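O cabo azul e a bobina — galeria

Quem me segue há algum tempo sabe que tenho uma fraqueza por arrumar cabos. Fraqueza a sério, daquelas que fazem os amigos revirar os olhos quando começo a falar de voltas e de abas de bobina! Esta galeria é pequenina, são só três imagens, mas andava há semanas com vontade de a publicar. O tema é um cabo azul comprido, uma bobina preta e uma mesa de madeira clara que me dá vontade de ter uma igual cá em casa (a minha é branca, de tampo fino, e qualquer caneca deixa marca).

Começo pelo azul, que é um azul bem vivo, liso, sem padrão nenhum. Sobre a madeira às riscas, umas tábuas mais creme e outras mais puxadas ao castanho, fica lindíssimo. A Mali Gwilliam diz que eu escolho os cabos pela cor. Culpada! 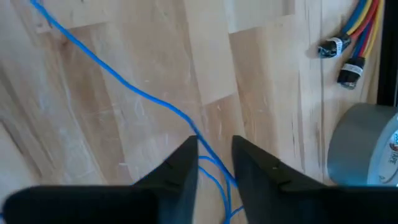
O azul em S sobre as tábuas, com as pontas mais finas a juntarem-se lá em baixo.

Gosto muito daquela curva suave, e gosto ainda mais dos risquinhos no verniz, que dão à mesa um ar de coisa usada todos os dias. Quem enrola cabos sabe que uma curva larga é meio caminho andado: o problema são as dobras apertadas, que ficam com memória e depois nunca mais assentam. Eu estraguei assim uma extensão inteira em fevereiro, a enrolar à volta do cotovelo, à antiga, e a Danai Pappas ainda hoje me lembra disso sempre que pode.

Passemos então à bobina, que aparece deitada sobre a aba, com o miolo na vertical. As voltas estão largas e mais gordas em baixo, a transbordar para cima do disco — quem nunca? As minhas primeiras tinham exatamente essa barriga. Ao fundo, do lado direito, ainda há um belo emaranhado azul espalhado pela mesa.

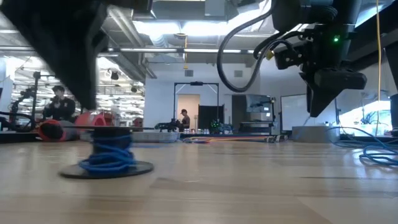

Dicas soltas para quem enrola em casa

Perguntam-me muito por mensagem como é que eu faço, por isso cá vai, sem grande ordem. Prendo sempre a ponta com um bocadinho de fita antes da primeira volta. Vou de uma aba à outra e volto, devagar, com o cabo a passar entre dois dedos. Se começa a fazer barriga de um lado, desfaço logo (custa, eu sei) e recomeço dali. E etiqueto tudo, com letra grande, que a minha memória já não é o que era. A Nazmiye Baysal usa molas da roupa para segurar a ponta final e jura que é melhor do que velcro — ainda não me converti, mas estou quase.

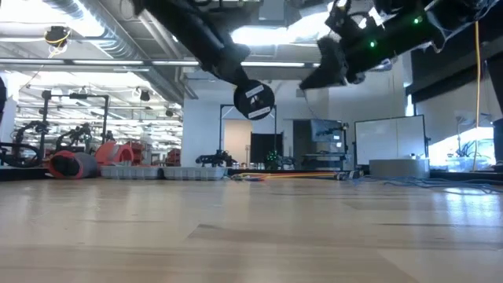 Separar por cores é a minha mania mais antiga, e é a que recomendo a toda a gente que tem uma gaveta cheia de fios. Cá em casa cada cor tem a sua caixa, e quando misturo arrependo-me sempre. Naquela mesa comprida os azuis estão em rolos soltos à direita e o molho laranja e amarelo vai esticado mais para o centro, ao fundo, e só de olhar já me apetece ir buscar as caixas! Eu começava pelo molho esticado, que é trabalho rápido e dá logo ânimo, e deixava o azul para depois do café. Se tiverem fotografias das vossas bobinas, gordas ou magrinhas, mandem, que a próxima galeria pode ser vossa.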